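# About the Vellbridge Robotics Club

The Vellbridge Robotics Club is an after-school program for students in grades 9 through 12. We meet in the ground floor workshop at Vellbridge High School, next to the loading door, from 3:30 until 6:00. Members can come for all of it or leave early if they have a bus to catch.

Kuo-hua Chiu started the club with a handful of students who wanted to enter the Estville regional and had no place to build. He teaches physics here and is still the lead advisor. Nuanchan Sriwong joined later to run the programming side. She spent her earlier career writing control software for packaging lines, and most of what our students know about debugging comes from her.

## What we work on

The club has 2 teams. The competition team builds a new mobile robot each year for Estville, where the season ends in May. The bench team works on a longer project called Brudari, which is about getting a pair of robot arms to handle ordinary kitchen things: cups, mugs, cloths. Students drive the arms through a task, save the runs, and use them to train a program that tries the same task without a driver.

Brudari is slow work. The students have saved 3322 runs so far, and a good share of those were thrown out and done over after a cable change or a bad calibration. New members usually start by resetting the table between runs and move on to driving the arms when they are ready.

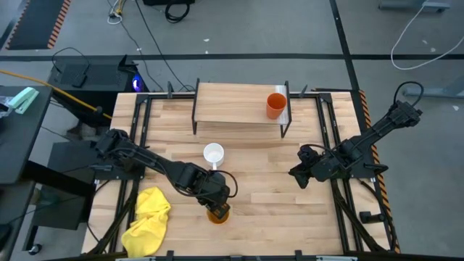

*The Brudari bench, with the left arm holding an amber cup.*

Chutima Boonchu leads the bench team this year and Sombat Jitpraphai leads the competition team. Team leads are students, chosen by their teammates in May for the following year. They set the work plan and run the meetings. Advisors handle purchasing, safety and rides.

## Joining

You do not need any experience. We ask new members to finish a short safety class before using power tools or the arms. Dues are $60 for the year, and the school office can waive them - just ask, there is no form.

Long hair has to be tied back in the workshop. Food stays in the hallway.

## Support

Phromma Machine gives us $1000 each year toward parts and lets us use their scrap bin for aluminum. The school covers the room, the power and the travel to Estville.

Waraporn Ongart in the main office keeps the sign-up list and can answer questions about dues, permission slips and the late bus. Parents who would like to see the workshop are welcome at any meeting after 5:00. Please use the side entrance, as the front doors are locked by then.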